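Uleswood Suture Practice Pad – User Guide
Section 4: Your first row of stitches
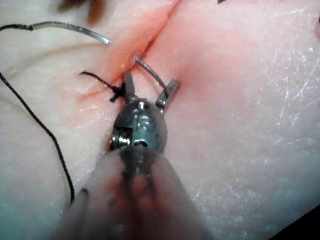
Do I need to warm or soak the pad before I start?
Leave it dry and at room temperature. It is ready to stitch as soon as you peel off the film, and water will only make it slide about in the tray.

This is the section most people turn to first, and fair enough, it's the fun one! If you haven't yet clipped the pad into its tray, go back to Section 3 and do that now.

What you need
Pad, clipped into the Flovside tray
Curved needle with thread attached
Needle holder
Toothed forceps
Scissors
A lidded pot for used needles

Simple interrupted stitches

1. Turn the tray until the cut runs in a direction that feels comfortable. Lots of people like it slightly on the diagonal – try a few angles before you settle.

2. Grip the needle a little more than halfway back from the point. Too near the thread end and it will bend; too near the point and you won't have enough curve left to reach the other side.

3. Lift the near edge of the cut gently with the forceps. Set the point straight down on the surface, a short way back from the edge.

4. Turn your wrist and let the curve of the needle do the work. Don't push it forward in a straight line.

5. Bring the point up on the far side, the same distance from the cut as where you went in. On your first few goes, you may like to come up in the middle of the cut, take hold again and do the far side as a second bite.

6. Let go, take hold of the needle on the far side just behind the point, and follow the curve out.

Note: The needle should cross the cut squarely. If the stitch leans, pull the needle back out the way it went in and have another go. The pad forgives a great deal.

7. Draw the thread through until a short tail is left on the near side.

8. Wrap the long end twice round the needle holder, catch the tail and lay the knot flat. Add two single throws, changing direction each time.

9. Snug the edges together until they just touch, with a slight lift along the join. A deep dip means the thread is too tight.

10. Trim both ends and move along to the next stitch. Keep the spacing even all the way down. It is a lovely feeling when a whole row sits straight!

CAUTION: Needles are sharp and will go through thin gloves. Park the needle in the holder with the point turned inwards whenever you tie. Never feel for a dropped needle with your fingers.

CAUTION: For practice only. Needles and thread supplied with this pad must not be used on people or animals.

Looking after the pad

Snip and lift out old stitches before putting the pad away. Wipe it with a barely damp cloth, dust lightly with Widus powder and store it flat. Each cut will take 20 stitches or so before the holes begin to join up – after that, start on a fresh one.

Guide revised 2025-07-04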